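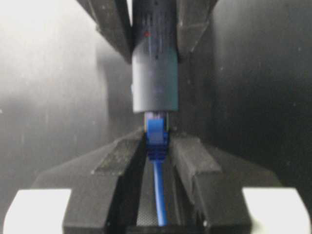

Cable termination and coupling at the Gisberg works was hand work until the Ziken cells came in, and most of what is written on the site concerns that changeover. Gisberg makes patch leads and sealed couplers for the Collet range. The join is the slow part of the job. Two arms now share it, one set of black fingers holding the blue RJ45 plug upright just below the latch, the other gripping the dark housing with its grey sleeve end over it. Formerly one person at a bench, both hands, all shift.

Home | Industry | Robotics | Talk | Random article

Background
Bench assembly ran at Gisberg and at the smaller Cerklow plant. Sore thumbs and wrists the usual complaint - 261 first aid entries in the last year of full hand assembly, most of them minor. First cell installed in February, beside the old benches. Trial batch of 100 units, then a longer run of 2197.

The cell
Two arms facing each other across a dark grey table. Blue cable is fed in by an operator, who also clears tangles, swaps finger pads and signs off the batch. Programs are kept by the line technicians. Short runs and odd colours still done by hand.

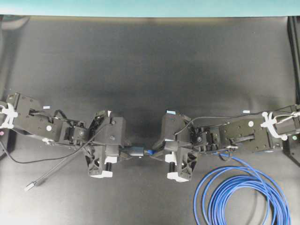 Ziken cell, both grippers at the connector. Blue cable coiled at lower right.

Effect on staff
No layoffs were announced. Assemblers moved to cell minding, inspection or packing, some at a higher pay grade after retraining. Emlyn Penry, shift lead at the time, wrote in the plant newsletter that the work was "easier on the hands and harder on the head". Complaints shifted too: noise, alarms, long stretches of watching. Job rotation every two hours was agreed on later, with the night crew getting it last. Piece rates were dropped for a flat hourly rate, wich the faster assemblers opposed.

Cerklow
Kept its benches. Part 666, a right-angled coupler, is still put togther there by hand.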